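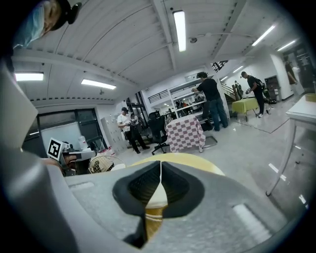
3. The workroom and its lighting

3.1 Building and room

The measurements reported in this paper were made in one workroom in the Ernholm building. The building was put up for light storage and was later divided into rooms that are let by the month. The room we studied is a single open space with stairs toward the back. It is used for bench work of several kinds during the day, and the tenants change the layout of the floor when the work calls for it. We asked for no changes to the layout and none were made on our account.

Two features made the room useful for our purpose. The first is the ceiling. It is white and divided into long panels by beams, and the light fixtures are fluorescent. Rooms with this kind of ceiling are common in older commercial buildings, but most published surveys of workplace lighting deal with offices that have flat suspended ceilings and fixtures set into a regular grid. The second is that the people who work in the room had been complaining about the light for some time before we arrived. Their complaints did not agree with each other. Some found the room too bright and others found parts of it too dim, and a few of them said both things in the same interview.

Figure 2 gives a view of the room that takes in much of the ceiling. Six fluorescent fixtures are in view, including a long tube near the top center and a smaller fixture near the back, above the stairs. The ceiling beams look curved toward the edges of the figure but are straight in the room. The small round device near the center of the ceiling, joined to a thin conduit, was left out of the lighting survey. The large glazed opening with a black frame is on the left wall.

We use the words left and right throughout in the sense of Figure 2. The back of the room is the end with the stairs, and the front is the opposite end.

3.2 Lamps and fixtures

All of the tubes in the room at the time of the survey were supplied by Celico and marked 4000 K. The tenants told us that the tubes had been changed as they failed and had never been replaced as a set. We could not find out the age of any particular tube. The building manager keeps a record of purchases but the record does not say which room the tubes went to.

This matters for the readings. A fluorescent tube loses output as it ages, and two fixtures of the same type can give quite different light on the surface below them. We thought about replacing every tube before the survey so that all would be the same age. In the end we left them as they were. The complaints had been made about the room in its ordinary state, and a survey of fresh tubes would have told us little about them.

The smaller fixture above the stairs is switched separately. It was kept on for all readings, as it is during working hours. The other fixtures are on a shared switch by the door, so there is no way to dim or turn off one part of the main floor without doing the same to the rest. Several tenants named this as their chief complaint, ahead of brightness.

3.3 Readings on work surfaces

Readings were taken by Woo-jin Won and Bram Vandenberghe over the course of January, with a Drillo hand meter. The meter was placed flat on the work surface with the sensor facing up, and the person taking the reading stepped back before noting the value. A reading was thrown out if anyone walked past while it was being taken. After this step 721 readings remained.

Readings were taken in the morning, at midday and after dark. The after-dark readings are the simplest to interpret, as only the electric light counts. For the daytime readings we noted whether the sky was clear or cloudy, and whether anything was standing in front of the glazing. We did not move things out of the way. Boxes, tools and other goods were left where the tenants had put them, and a surface that could not take the meter without something being moved was skipped on that visit.

The highest values were found on surfaces directly below the tubes near the center, where the meter showed up to 1250 lux with daylight added. Values fell away toward the walls. The fall was steeper across the beams than along them. A bench set lengthwise in the same direction as the beams had fairly even light from one end to the other, while a bench turned the other way passed from a bright band into a darker one and sometimes back again.

The pattern was easy to feel once we knew to look for it, but none of the tenants had described it in the interviews. They spoke of good spots and bad spots. One tenant had turned a bench by a quarter some months earlier and had been unhappy with it ever since, and put this down to the chair.

3.4 Shadows from the beams

The beams stand down from the ceiling and so block part of the light that would otherwise leave each fixture at a low angle. How much they block depends on where the fixture sits. A tube mounted close beside a beam throws most of its light to the other side. A tube in the middle of a panel throws light to both sides, but the low-angle part is still lost.

In an office with a flat ceiling, this low-angle light is often treated as a fault, since it reaches the eye directly and causes glare. In our room the loss of it had mixed effects. People seated at a distance from a tube were shielded from glare if a beam stood between. The same beam reduced the light on the side faces of whatever they were working on. For flat work such as drawing or cutting this made little difference. For work on round or upright objects it made a good deal of difference, as the upper side was well lit and the sides and underside were not.

We tested this in a simple way. The meter was held upright on the surface, with the sensor facing each of the four walls in turn, and the upright values were compared with the flat value at the same spot. Near the center the upright values were close to one another. Near the left wall in daytime they were far apart, with the side facing the glazing much brighter than the side facing the room. After dark this was reversed, and the side facing the room was the brighter one.

The change from day to evening at the left wall was larger than at any other place in the room. Tenants who worked there were also the ones who said that the room was both too bright and too dim. We think their account was correct and that they were describing different hours of the day.

3.5 Air movement and comfort

Lighting was the main subject of the survey, but the interviews brought up heat and stale air so often that we noted these as well. Portable fans are used on the floor. One of them, a round fan with a wire cage and a cream-colored frame, can be seen in Figure 2. It has no fixed place.

We did not measure air speed. What we recorded was where the fans stood on each visit and what the people closest to them had to say. The fans were moved often, and the reasons given had little to do with the temperature of the room as a whole. People working with light materials such as paper or thin film wanted the fan turned away. Others at the same bench wanted it closer. On some visits a fan had been placed low and behind other things, where it could do little for anyone seated, and it seems to have been put there as a compromise.

There is a link between the fans and the lighting that we had not expected. A number of tenants chose their place in the room by the fan and accepted the light that came with it. When we asked people to mark on a floor plan where they would most like to work, most of them marked a place they had picked for air, and only a few marked the places with the best readings. This should be kept in mind when the floor plan results are read in Section 4.

3.6 Changes made after the survey

The results were given to the tenants and to Cha, the firm that manages the building. Cha agreed to split the main switch so that the front and back of the room could be controlled apart from each other. The tenants turned most of the benches to run in the same direction as the beams. No tubes were changed and no fixtures were moved.

A second, shorter set of interviews was completed on November 2, 2024. Complaints about uneven light on a single bench had nearly stopped. Complaints about the left wall had not changed, and two of the tenants there had brought in desk lamps of their own. One of these lamps was aimed at the work from the side — the direction in which our upright readings had been lowest after dark. The other was clipped above the bench and aimed straight down, and its owner reported no improvement.

We did not repeat the full set of meter readings. A few spot checks on the turned benches gave values in line with those found at the same places before, as would be expected with the same tubes in the same positions. The comparison in Section 4 therefore uses the January readings only, matched to the bench positions as they stood when each reading was taken.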